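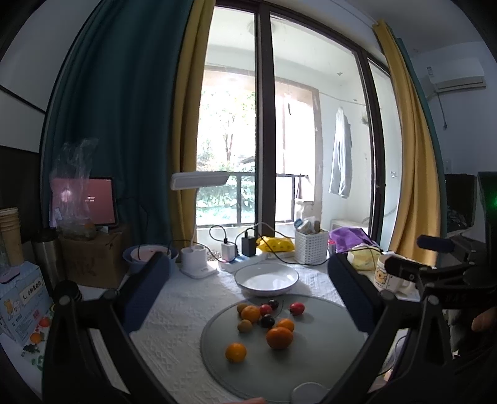 pluvent_hand
Thread starter - grad student, Prollham manipulation group

Home > Forums > Grasping > Methods

OK so posting the small fruit result before I talk myself out of it. We collect everything with the hand-held gripper, soft blue pads, no arm in the loop. Ordinary tables, whatever junk is already on them. Cutting mat, pile of fruit, go.

Question was does mixing sizes in one pile beat collecting one kind at a time. Same number of demos both ways, 500 each. Tested on the real arm, 412 picks per policy. Mixed pile wins, and most of the gain is on the little stuff, the cherry-sized red ones. Oranges basically a wash.

Cross-posted from the Pluvent list, sorry if you get it twice.

karakaya_rig
what did you change besides the pile? if the mixed demos were all on that cluttered table and the single kind ones on a clean bench thats your whole result right there

pluvent_hand
Same tables for both. Cables, chargers, basket, mug, all of it stays. Light does move around tho, big window behind that one and we shot from morning till 4 pm. Didn't balance time of day. Should have.

softpads
Dark plums up against an orange is the case I care about. Ours closes on both and drags the orange along. Do you count that as a pick?

pluvent_hand
No. Two fruits in the pads = fail. Pulled 163 of the fails and watched them, double grabs were the biggest group by far. Plums mostly yes.

Bristthorpe_lab
Going to disagree with the headline. Mixed piles give you more contact per demo, the fingers have to push in next to a neighbor. Single kind but packed tight might do the same thing. You're calling it size variety, I'd call it crowding. Did you run single kind, crowded?

pluvent_hand
no :( single kind was spread out on the mat. fair hit

karakaya_rig
^ this. Also 500 is thin. We saw a gap like yours and it shrank to nothing when we went up to 1,000

softpads
Depends on the task, ours never closed up with more data. Wouldn't write it off

pluvent_hand
Ok plan - third set, oranges only, touching, same tables. Plus log the time of day. Probably not before July, pads are wearing out and I only have one spare set. Will post teh numbers in here either way.

Bristthorpe_lab
Do the plums too, not just oranges. Oranges are easy

Last updated: July
Contact the moderators | Copyright Grasping Forums | Back to top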